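Grimden Community Help > Toys, Games and Learning

Letter blocks: how to use them for spelling names, and how to store them?

Asked in July – 3 answers – 254 views

I bought a second-hand set of letter blocks from Veltanico for my child, who is starting to be interested in letters. The blocks are small, in red and blue, with one white lowercase letter on each. No box came with it, only a bag, and no paper with instructions.

I have two questions. First, we want to spell the names of the family, but the blocks do not stay in a line. My child pushes one and the whole word goes crooked, and then he is angry and stops. Is there some base or rail which people use for it? Second, how do you keep the letters so you can find the one you need? We have 83 blocks and it takes longer to search for the "k" than to make the word.

I should add that English is not my first language, and at home we speak two languages, so I am also not sure if I should begin with words or with names. Thank you in advance for any advice.

Answer 1 (marked as helpful by 3 people)

Just use a shoe box. Ours are in a shoe box for years. They will find the letter.

Answer 2 (accepted by the asker)

I had the same problem with my daughter, and later with the small group of children I teach in the afternoon, so I will write what we do.

For the crooked words, use a shallow wooden tray. It should be only a little deeper than one block, so the blocks sit in a row against the side and they do not turn. I found mine in the kitchen section at Buvotano, it was sold for spice jars. Before you buy, put four or five blocks in a line and measure them, and take this line with you on a piece of paper. My first tray was too narrow and the blocks stood on top of the edge, so I had to return it.

Please begin with short names. Three letters is very good for the first time. A child can see the beginning, the middle and the end of the word without moving the head. We did "mia", "tom" and "leo", and only after some weeks the longer ones. If you have two languages at home, names are the best start, I think, as they stay the same in both.

Also, do not give all the blocks. I put the letters of the name in front of the child and maybe one or two extra letters at the side, so there is something to choose from, and the big bag stays far away.

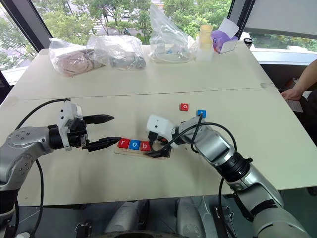

When the word is ready, we read it slowly with a finger under each letter, and then we change one block. From "rob" you can make "rib" or "rod", and the children find this very funny, especially if the new word is nonsense. Look out for the "b" and the "d" – with some fonts it is the same shape turned, and if the block can lie in any direction the child will mix them. I put a small pencil line on the bottom side of these.

For storing, I use zip bags with vowels in one and consonants in others, by part of the alphabet. Vowels you need all the time, so this bag should be the easiest to open.

Answer 3

I agree about the tray. We have one from Chaiyaporn with a lid that slides, but the lid is stiff and my son can not open it alone. For storage I tried an ice cube form, one letter in each hole, and it was nice for a week. Then I went back to bags.

Does the set from Veltanico have enough of the letter "e"? In ours there were only 2 and we can not write the name of the grandmother.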